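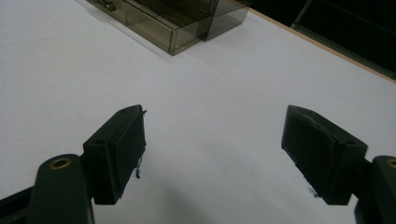 I have been thinking about desks lately, and mostly about how little of them we get to use. Mine spent three years as a shelf with legs. Mail lived on it, plus a lamp I hated, plus the manual for a printer I gave away (why did I keep the manual?). So I cleared it, the whole thing, and then I spent a week being ridiculously careful about what was allowed back. A plain white top and one see-through brown box pushed well away from you, with a good stretch of bare surface in between – that's the look I'm arguing for here, and I'll argue for it with anyone who has a pencil cup.

My case against the pencil cup is simple. It's a permanent resident. You bought it to hold pens, and it does, but it holds thirteen dead ones and a ruler, and it sits right where your elbow wants to be. The same goes for the little tray for paper clips, the stand for the phone, the stand for the other phone. I once owned a desk organizer from Fultex with 8 compartments, and I filled every one of them in an afternoon with stuff I'd been perfectly happy to leave in a drawer. The organizer made the clutter look official!

People tell me an empty desk looks cold. My sister-in-law said mine looked like I'd been laid off. I get it, I do. The magazines taught us that a desk should have a plant and a candle and a stack of books nobody has cracked, and next to that a bare white top looks like you haven't moved in yet. But I don't sit at a desk to look at it. I sit there to spread out a map, or wrap a present, or do my taxes in April with every receipt laid flat where I can see it. Try doing taxes around a candle.

I'll admit white was a gamble. My old desk was a dark walnut color that hid everything, coffee rings included, and I figured white would make me crazy. It did, for the first month. Every crumb and every bit of fuzz off my sweater showed up like it wanted attention. I was wiping it down before breakfast. Then I calmed down and noticed that I was wiping it down, which I had never once done with the dark one. I'd been working on top of years of toast.

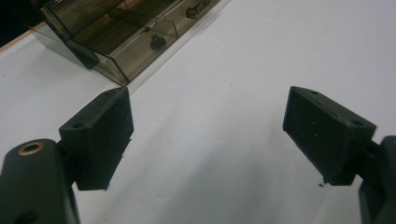
And get a matte finish if you can. The glossy ones are gorgeous in the store and miserable by four in the afternoon, when the sun comes in sideways and you're basically typing into a mirror. I looked at a glossy one in the Cerkadeo showroom and it was 310 dollars, and I came so close. The matte one I went home with was 92, secondhand, with a wobble I fixed by folding up the receipt. It gets soft and gray when the light goes, and my eyes thank me for it.

Now, the box. I'm not a monk, I do need tape and scissors and the charger for the thing that always needs charging. My rule is one box, no more, and it has to be the kind you can sort of see into. Solid boxes are where things go to be forgotten. I had a lovely one with a lid (Drundel, a gift) and when I finally opened it I found batteries, foreign coins and a key that fits nothing in my house. Totally clear is no good either, because then you're staring at your own mess all day. Tinted is the sweet spot. You can tell there's stuff in there and you can tell when there's too much of it, and you don't have to look at the details.

Will it stay that way? Some weeks it doesn't. I come home tired and put the mail down, and the mail calls its friends. What I do is set a timer for 30 minutes on the last evening of the month and take everything off, even the box, even the laptop, and wipe the top from one end to the other. Usually I'm done long before it rings and I just sit there with my hands on the desk like a person waiting for soup.

So that's my pitch. Skip the organizer and skip the second organizer you'd need for what doesn't fit in the first. If you have a pencil cup, pick your two best pens, put them in a drawer, and use the cup for toothbrushes.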